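Workshop members build table-top robot arm and train it on screen first

30/08/2020

A shared workshop in the old Gebremichael bakery has spent the summer building a robot arm that can pick small objects up off a table and put them down somewhere else.

The arm, which its builders have named Grurkus, is bolted to a board on a bench at the back of the building. It has cost £655 in parts so far, paid for by the members who are working on it. Much of the testing has been done on a computer, in a simulated room where a copy of the arm can be run over and over without anything being broken.

Mireille Bodin, a retired dental technician, started the project in June with Touran Talebi, who writes software for a bus timetable company. The two had shared a bench at the workshop for a year but had not worked on anything together before.

"I wanted to make the hand and I had no interest at all in the code," said Ms Bodin. "Touran was the other way round. She had the program for the simulator half written from something else she had tried, and I had a drawer full of joints."

The first version of the arm was made from plywood and had a gripper with a single moving finger. It could lift an empty matchbox but twisted anything taller. A second version, with two fingers that close together, was finished after a few weeks and is the one now in use. The fingers were cut and filed by hand, then measured so that the same shapes could be drawn up for the computer model.

Ms Bodin said she remade the left finger four times. The early ones were too rounded at the tip and let thin objects roll out sideways. The present pair have flat faces and come to a point, which she said was harder to file but easier to draw.

The simulated room was put together by Ms Talebi over several evenings. It has a round table in it, with chairs, a plain wall behind and a checked cloth. She chose the cloth because the pattern makes it easier to judge how far the arm has travelled when watching a run back.

"With a blank white table I couldn't tell if it had moved a centimetre or ten," she said. "Purple squares were the first thing I found that showed up properly against the fingers. My daughter says it looks like a café."

The view used for most of the tests is a wide one looking out over the gripper. It bends straight lines into curves, and the program has to allow for this when it works out where things are. Ms Talebi said getting that part right took longer than everything else in the software. For two weeks the arm reached to the wrong side of whatever it was aiming for, and the error turned out to be a minus sign.

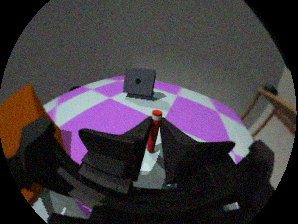

The simulated gripper with a red cylinder between its fingers, on the checked table used for tests.

Each test in the simulator is known as a run. The arm starts from a resting position, moves towards an object, closes its fingers and tries to lift. The program keeps a note of whether the object came up with the fingers, slipped or was knocked over. The builders logged 161 runs with slender upright shapes during the last round of testing, and went through the failures one at a time.

Upright objects have given the most trouble. If one finger arrives slightly before the other, a narrow object tips away and the second finger closes on nothing. The answer so far has been to slow the last part of the movement and to let the arm shift sideways a little if it feels a push from one side only.

The same change has since been copied to the real arm, with mixed results. It works well with a lip balm and a marker pen. It does not yet work with a candle, which is smooth and heavier at the bottom, and the members have stopped using eggs.

Ms Talebi said there would always be a gap between the two. The real motors are slower when cold and one of the joints has some play in it, which she has tried to imitate on screen by adding a small random wobble. "The simulated one is better behaved than ours. I keep making it worse on purpose, so that it's fair," she said.

The motors came from a pair of broken Homia window openers given to the workshop by a member who was clearing a garage. Two more were bought new after one of the originals stripped its gears. The controller sits in a biscuit tin under the bench with holes drilled in the lid for the cables, and a red stop button is screwed to the front edge of the board where anyone standing at the bench can reach it.

Other members have helped with particular jobs. The shoulder bracket was welded in the metal room, and the base was turned on the large lathe, which has to be booked in advance. A group of school leavers who use the workshop in the afternoons sorted and labelled the screws, and have asked to be allowed to drive the arm with a games controller. Ms Talebi said she had agreed to this in principle – once the speed limit is in place.

Travura, the small charity that runs the building, has let the pair keep their bench over the holidays and has lent them a computer with a better graphics card. Before that, a single run took so long on Ms Talebi's laptop that she would start one and go home on the bus while it finished.

The workshop has 26 benches and usually asks members to clear them at the end of each day. Long projects are given a shelf, but the arm is too tall for one and its base cannot be moved without setting it up again from the start.

Ms Bodin said the next job was the wrist. At present it can turn in one direction and has to unwind before it can turn again, which wastes time and has twice pulled a cable loose. She has drawn a replacement with a stop at either end and expects to have it made in brass. A pair of rubber pads for the fingertips is also planned, cut from an old wetsuit.

Ms Talebi wants to put more objects on the simulated table and have the arm choose between them. She is also thinking of changing the chairs, which were free models and do not match, although she accepts that this will make no difference to the arm.

There are no plans to sell the design. The drawings for the fingers and the bracket will be printed and kept in a folder at the workshop, and the software will be copied for any member who asks for it. Ms Bodin has written out the parts list by hand, with the mistakes left in and crossed through so that others can see what was tried.

"People ask what it's for," she said. "It's for picking things up. I have a bad shoulder and I may well ask it to pass me things, but that isn't why we did it. I liked making the fingers."

Grurkus will be shown working at the next members' evening, which is limited to 60 people. Places can be booked at the front desk or by leaving a message on the workshop's answering machine. Visitors will be asked to stay behind the tape while the arm is moving, and there will be a screen beside the bench showing the simulator.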